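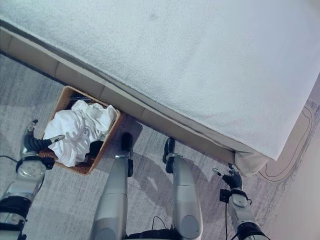
Bedroom with white bedspread and wicker basket, Lultside House.

Lultside House Supported Lodging
Second Progress Report to the Sampaio Fund
Submitted January 23, 2025
Prepared by Hacer Taşdemir, Program Manager

1. Purpose of this report

This report covers the second half of the first grant year. It follows the headings set out in the grant agreement and should be read together with the first progress report, which described the lease, the hiring of staff and the opening of the house. Matters that were closed in that report are not repeated.

The Fund supports Lultside House as short-term lodging for relatives of patients receiving long courses of treatment at hospitals in the city. Guests are referred by hospital social workers. They pay a nightly contribution set on a sliding scale, and no family is turned away for inability to pay.

2. Occupancy and referrals

The house provided 1560 guest nights during the period. A total of 108 families stayed at least one night. Most stays were between one and two weeks, although a small group of families with children in transplant care stayed much longer and account for a large share of the nights.

Demand was uneven. The late summer weeks were quieter than planned, and the house was full from the middle of fall through the holidays. During the full weeks, staff kept a waiting list and placed families with Endora, a guesthouse that has agreed to hold two rooms for us at a reduced rate. The cost of these placements was charged to the contingency line, as approved by the Fund's program officer.

Referrals continue to come mainly from two hospitals. The first report set a goal of widening this base. Staff have since met with social work teams at three further sites, and one of them has begun to refer. The other two have asked for a written summary of our admission rules in a form they can hand to families. A draft is with our board for review.

3. Rooms and furnishings

All 11 bedrooms are now in use. The last two, on the upper floor, were held back at the time of the first report while the heating was repaired. The landlord completed that work at no cost to the project.

Bed linen was changed to plain white throughout the house, so that any item can be used in any room and washed at high temperature. The laundry contract with Nidance was renewed on the same terms. Turnaround has been reliable, with one exception in the holiday period when a delivery arrived a day late and spare sets were used.

The furnishings line is underspent. We had expected to replace several mattresses in the first year, but an inspection found them sound, and replacement has been moved to year two. We request permission to carry the balance forward for that purpose.

4. Staffing

The house employs a manager, two day staff and a shared night position. Daichi Tanabe joined as house manager at the start of the period and has completed his probation. The night position proved hard to fill on the hours first offered. It was divided between two part-time employees, and coverage has been complete since that change.

All staff completed training in infection control and in the privacy rules that apply to referral information. Training in supporting bereaved families was postponed when the trainer became unavailable – it will now take place in March.

5. Guest feedback

Departing guests are invited to complete a short form. Replies are anonymous and are read by the house manager each month.

Guests spoke well of the quiet of the house and the kitchen, where many cooked meals to carry to the hospital. One wrote that she had slept through the night for the first time in weeks. The most frequent complaint concerned the distance to the nearest bus stop, particularly after evening visiting hours. Several guests also found the check-in paperwork too long, and two asked that it be offered in other languages.

In response, the check-in form has been cut from four pages to two, and Spanish and Turkish versions are in use. The bus question is harder. We have asked a hospital that runs an evening shuttle whether it could add a stop near the house and are waiting for a reply.

6. Finances

Spending is within the approved budget overall. Guest contributions came in slightly above the forecast, which reflects higher occupancy in the final months and no change in the scale itself. Utilities are over budget by around 5 percent because the upper floor is now heated. Food and household supplies are on target.

A full statement of income and spending is attached as Annex A. The annual accounts will be sent once the auditor has signed them.

7. Risks

The main risk is the lease, which runs to the end of year two. The landlord has said informally that he is willing to renew but has not proposed terms. We intend to open this discussion early in the coming year and will inform the Fund of any expected change in rent.

A second risk is the concentration of referrals described in section 2. If either of the two main hospitals were to open lodging of its own, occupancy would fall sharply.

8. Plans for the next period

The admission summary will be issued to all referring hospitals once the board has approved it. The bereavement training will be held, and quotations for mattresses will be gathered from at least three suppliers. Staff will also review the sliding scale, which has not been changed since the house opened, and any proposed change will be sent to the Fund for comment before it takes effect.

Questions on this report may be addressed to Hacer Taşdemir. Questions on the daily running of the house may be sent directly to Daichi Tanabe.

Annex A: Statement of income and spending
Annex B: Guest feedback form, revised version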